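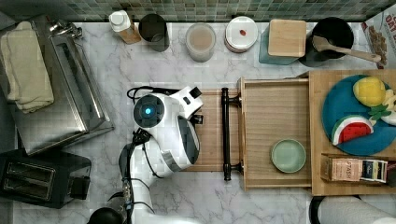

Last changed 22 Mar 2018

Speaker notes — "The counter is for working", Veddale kitchen evening
Elin Beddoe

Start with the counter. Ask the room what they would put away first. Wait for answers.

Back row. Plates, a cup and a bottle sit along the tile. Things at the back tend to stay there, so keep only what gets used daily. Mention the Wasden kitchen, 24 inches deep, where we cleared the back row and left it clear until June.

Cutting board. A big one with a rim is useful, but it turns into a shelf. In this one the tea boxes are lined up along the lower part, with the blue plate of play food above them. Tea goes in a drawer, labels up. Play food gets its own bin, low enough for kids to reach.

Drawer. Light wood, long black handle, one small green plate inside. Talk about shallow drawers for small plates — Firouzeh Pakzad has the Dvorak measurements if anyone asks.

Exercise, 9 minutes. Pairs. Each person lists what is on their own counter at home and crosses out 2 things. Take a few answers, no more.

Handouts are by the door. Next slide is the pantry.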